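Home | Shop | Stories | Press | Contact

We use cookies to keep this site working. Accept | Settings

Reading time: 3 min

FOR IMMEDIATE RELEASE

Brovance brings the bedroom fruit plate to its fall line

I grew up in a house where fruit got eaten in bed. Sunday mornings, mostly, with the radio going and peel all over the place, and my mother pretending she didn't mind. So when I tell you that our October release at Brovance is a set of things for eating oranges under the covers, please know I've been waiting years to write this one!

We're calling it the Takamen set. You get a round plate, a peel bowl that nests under it, and a cotton throw you can toss straight in the washer. It goes on sale the first Friday in October, online and in our shop on Testard Street, and we've made 925 of them for the first run.

I know what some of you are thinking (juice, sheets, regret). I thought it too, and so did 43 of the customers who answered our spring survey, who wrote in the comments box some version of "over my dead body." But 1,281 people filled that thing out, and far more of them told us they already eat in bed and just wanted a plate that doesn't slide around when somebody rolls over. Fair enough!

My own way of doing it is simple. I put a few oranges and a couple of kiwis on the plate and let the rest of the fruit sit on the sheet next to it, where everyone can reach.
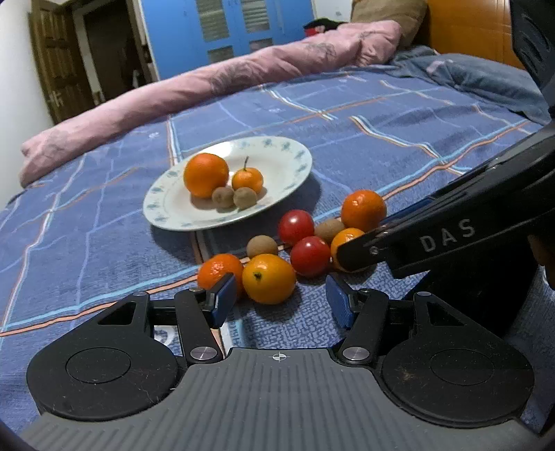 Kiwis are a bit of a gamble, I'll admit. You need a spoon, and the spoon always ends up under somebody's knee. Small oranges are the way to go if you have kids, and I like the ones that come with a bit of stem on because they look so cheerful on a plate. Pick fruit that's firm, wipe it with a dry towel first, and leave the berries in the kitchen. I've lost one good pillowcase to blackberries already this year.

The throw comes in three checks, all designed with our friends at Sundaram, the weaving studio that did our picnic blankets last summer. I wanted them dark enough to forgive a drip and soft enough to nap on afterward, and we went through 10 samples before we got there. The tenth has been on my bed since August and I'm not giving it back.

The plate and bowl are dishwasher safe. The throw likes a cold wash and a low dryer. If you'd rather buy the plate by itself you can do that too, starting the week after launch, as long as we have stock.

Stores that want to carry the Takamen set can reach us through the trade page, and press samples are going out now, so write to the press desk if you'd like one. Tell us which check you want. The fruit you'll have to bring yourself.

Get our newsletter: new things, once a month. Sign up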